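Teaching the Cunano arm to put fruit in a basket
Posted Oct 31, 2018

By this point you've bolted the arm to the bench, fitted the Gadavance gripper and apologised to whoever shares the workshop with you. Part 2 is the fun bit, by which I mean the bit with the swearing.

Start with the wrist camera. Set the exposure by hand, because auto exposure sees a dark fruit against a shiny weave and has a small breakdown. Then jog the fingers down over the fruit and close them at 73 on the grip scale. Go higher and you're making jam.
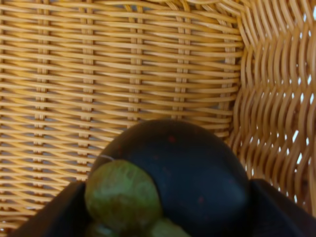 Kinbridge: I run mine at 73 too, but only after the motors have warmed up. From cold it squeezes a fair bit harder - ask me how I found out.

Fair point, and I've since added a warm-up loop to the startup script.

Next, the drop height. Teach two waypoints for each basket, one well clear of the rim and one just off the floor. Approach the first at full speed and the second at a crawl. Skip the first and the arm will take the shortest path, straight through your wickerwork.

Check your cable before you run it. There has to be enough slack for the wrist to turn fully, and not so much that it lassos a bottle on the way past.

Now scatter a few things on the table that aren't fruit, so the sorter has something to ignore, and run the placing routine at quarter speed with one hand on the stop button.
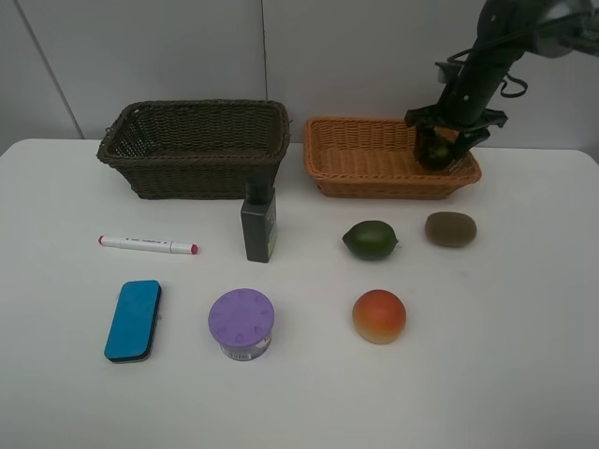 Placing into the orange-tan basket, with the marker, eraser and bottle left out as decoys.

Save the waypoints under a new name before you touch anything else. My old ones are called "final", "final2" and "dontuse", and I use "dontuse".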